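Hirkel two-arm kitting bench: your questions answered
November 20, 2020
By Tracey Ashworth

I get a lot of emails about the Hirkel bench, so I've put the usual ones in one place. I'll add more as they come in.

What does it do?
It picks small parts out of bins and puts together a kit for whoever is doing the assembly. You get two arms, the controller and a day of set-up with one of us.

Will it fit in my workshop?
Probably! The arms bolt to a table you supply, and the kit comes in at 92 kg all in. Two people and a trolley will manage it.

Do I need to be able to code?
No. You guide the arms by hand and save each move as you go. Filipa Morais on our Cedport desk had never touched a robot before April and now she does most of the demos (better than me, annoyingly).

Can it cope with wires?
This is the one everybody asks. Circuit boards and solenoids are the easy bit — they keep their shape. Harnesses flop about and catch on each other, so allow extra time to teach those.
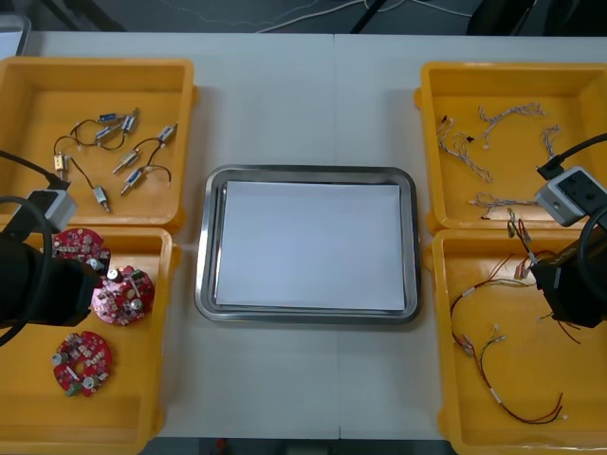 My advice is to put one sort of part in each bin and not fill it too deep. If two harnesses do come up together, you can pause, sort it out by hand and carry on from the same step.

Can I try before I buy?
Yes, we do a 32-day loan. Ring extension 554 and ask for Bontu Birhane.

Related
Konder grippers: which size do I want?
Abdella bin sets and spares
Loan terms and delivery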